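Caderno de dados: demonstração de desmontagem de desktops, Novard

Versão 3 deste ficheiro. Substitui a de julho, que repetia quase palavra por palavra o folheto distribuído à entrada.

Origem

Os dados foram recolhidos no dia aberto da Novard, em 31 de agosto de 2018, na sala grande do edifício Grisard. O anúncio falava em "desmontagem autónoma de computadores em fim de vida". Fui com Suryani Wibisono, que tratou dos registos de força enquanto eu tomava notas. O que vimos foi um braço a trabalhar dentro de torres Dell já abertas, e a palavra "autónoma" merece aspas até alguém mostrar os registos de comando, que pedimos e não recebemos.

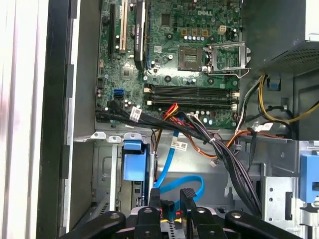 Hafiz Sinaga

Quem quiser usar o conjunto para medir a desmontagem completa deve olhar primeiro para o estado das máquinas. Com a tampa aberta, o socket sem processador e os quatro bancos de memória vazios, fica por avaliar boa parte do que o folheto prometia. Sobram os cabos, e esses são difíceis a sério: feixes pretos, fios vermelhos e amarelos, etiquetas penduradas por cima de tudo. Não tenho nada contra começar por aí, desde que se diga.

Conteúdo

2,221 fotogramas da câmara do punho, em cor
330 segmentos anotados à mão
4 classes de contacto: cabo, conector, chapa, outro
registos de força em CSV, um ficheiro por sessão

A classe "outro" é um saco sem fundo. Suryani Lubis reviu as anotações e discorda de mim em vários segmentos; as duas leituras estão na coluna "revisor".
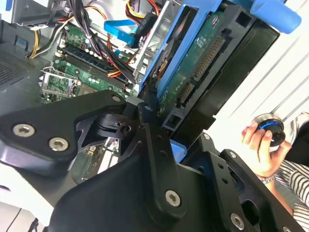 O meu problema principal com a demonstração é a intervenção humana, que o guião da Novard não menciona e que o campo "assistido" tenta registar. Marquei "sim" sempre que havia indício de alguém a intervir, "não" quando os registos permitiam excluí-lo e "?" no resto, que é muito. Uma mão com relógio prateado a segurar um botão preto de anel azul, ao lado da caixa, levou "?": o fotograma não diz para que serve o botão nem se estava a ser usado. Wiroj Wattanapong, que apresentou a sessão, respondeu à minha pergunta com uma frase sobre segurança e passou ao diapositivo seguinte. Se a Novard tiver melhor resposta, corrijo o campo.

Limitações conhecidas

A garra tapa parte do interior em muitos fotogramas.
Os relógios da câmara e do sensor de força não estão sincronizados.
Não há dados de tentativas falhadas. Perguntei se existiam; disseram-me que "não foram guardadas".
Um só local e um só operador de apresentação. Não serve para comparar com o sistema da Pusstead.

Uso

Os nomes dos ficheiros seguem o padrão sessão_segmento. O script de leitura está na pasta ngau, mantida por Melur Majimbun; erros de anotação devem ser comunicados lá, com o número do segmento. Não citem este conjunto como prova de autonomia.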